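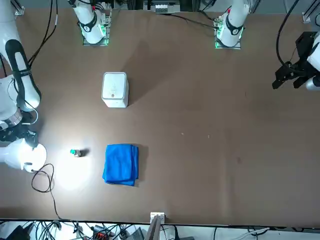

*Page last changed in May*

# Cleaning a brown tabletop and the little white boxes that stand on it

Brown tables are kind to us in most ways. They hide coffee, they hide crumbs, and they look warm in the evening. What they don't hide is pale dust, and a white box with rounded edges shows up every speck of the dark kind, so once the two live together you will find yourself wiping one or the other all week long. I have done this at my own table for years now, and I'd love to save you some of the fuss.

## What to have ready

- 2 soft cloths, one to be used damp and one kept dry (mine are from Breladar and say 100 percent cotton on the tag)
- a small dry paintbrush that has never met any paint
- a bowl with 700 ml of lukewarm water
- a few drops of mild soap - I like the Zismont wood soap, but plain dish soap is fine

## Start with the box

Anything with a plug gets switched off and unplugged first. Give it a few minutes to cool down if it has been running, and go and put the kettle on while you wait.

Take the dry brush and go over the top, then down the sides. If there is a button or a logo on the front, work around it in small circles, because the groove there catches a surprising amount of fluff. Go gently over any faint printing as well. I once rubbed the lettering clean off an old Nirnari speaker by being too eager with a damp sponge, and I still feel a bit bad when I look at it!

Follow with the dry cloth. If a fingerprint won't move, breathe on it and wipe again. When even that doesn't do it, touch one corner of the damp cloth to the spot, wrung out so well that it leaves no drops behind, and stay away from any openings.

Set the box down somewhere safe while you see to the table.

## Then the tabletop

1. Brush the loose dust and crumbs toward the edge nearest you and catch them in your hand or a dustpan.
2. Lift cables as you come to them. Don't push the cloth up against them, or you'll leave a gray line that has to be done over.
3. Stir the soap into the water, dip the cloth, and wring it out hard.
4. Wipe in long strokes from the far edge to the near one. If your table has a grain, follow it.
5. Dry right away with the second cloth.

Low light from one side is a great help at the end. Switch on a lamp, crouch down a little, and the streaks you missed will show themselves.

## Putting it back

Wait until the table feels dry under your palm before the box goes back. If it's a router, give it some room on every side, and don't stack mail on it (I know, I know). A speaker can go closer to the wall, though mine sounds boomy there and I have moved it forward again.

While the cables are in your hands, wipe those too. A damp cloth folded over the cable and pulled along its length does it in one go - unplugged, please, and dried off before you plug in.

Felt pads under the box keep it from marking the finish. I use the small round ones from Zupan, and I change them when the edges start to curl.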